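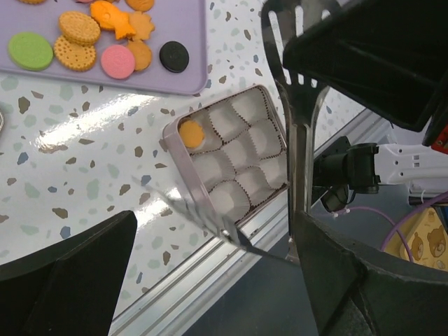

Galletas de juguete en la bandeja lila.

Ticket 2270 – Pretura no me guarda los pedidos
Estado: abierto

¡Hola otra vez! Vuelvo con lo de enero, que pensaba que ya estaba resuelto y no. Llevo una tiendecita de juguetes de cocina y uso Pretura para los pedidos y el catálogo. Desde la última actualización, cada vez que guardo un pedido con más de dos líneas se queda la ruedecita girando y al rato me sale "sesión caducada". Vuelvo a entrar y el pedido no está (ni en borradores, ni en la papelera, ni en ningún sitio).

Lo que he probado hasta ahora:
Borrar las cookies del navegador. Nada.
Entrar desde otro ordenador. Igual.
Cambiar el servidor de Drullthorpe a Skokau en los ajustes. Con Skokau me guardó tres pedidos seguidos, ya estaba yo tan contenta, y al cuarto otra vez lo mismo.

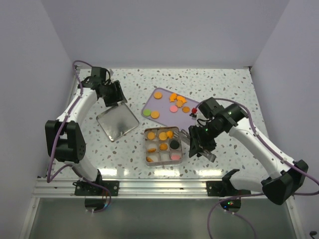
También desactivé el módulo Seidel, el de las facturas, por si chocaba con algo. Ahí sí noté diferencia – va más rápido – pero claro, sin facturas no puedo trabajar.

Una cosa rara: el catálogo ya pasa de 1000 referencias y el contador se queda clavado en 1000. No sé si tendrá que ver, lo dejo apuntado por si acaso.

Actualización, 3 de abril de 2019: he vaciado la caché del módulo desde Ajustes > Avanzado y he vuelto a activar Seidel. De momento guarda. No cerréis el ticket todavía, por favor, que quiero probar con un pedido largo. ¡Y mirad lo del contador!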